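I finished the Lidedus freighter on Wednesday, two weeks after opening the box. It's the big one, 2000 pieces and seven numbered bags, with a cargo crane and a small shuttle that docks under the tail. I bought it from Wostent with store credit, so I can't complain much about the price.

The hull went quickly. Bags one through three are mostly frame and plating, and the instructions are clear. Bag four is the crane, and that took me as long as the first three together. The arm has 207 parts by itself, and the pins are a tight fit. I pushed one in backward and had to take the whole turntable apart to get it out.

I did most of the building after dinner and usually stopped when I couldn't tell dark gray from black anymore.
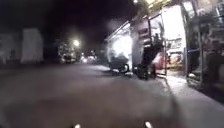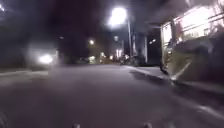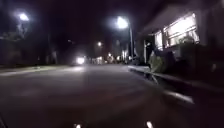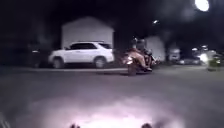

The street after dark.

Stickers and figures

There are too many stickers. The cockpit screens should have been printed at this price. I left off the two for the engine covers and I like it better plain.

The captain and the mechanic are both good figures. The pilot has the same helmet Skelex used on its moon rover set, only in orange.

Next up is the Makowska lighthouse, 400 pieces. I still need to clear a shelf for the freighter before I start it.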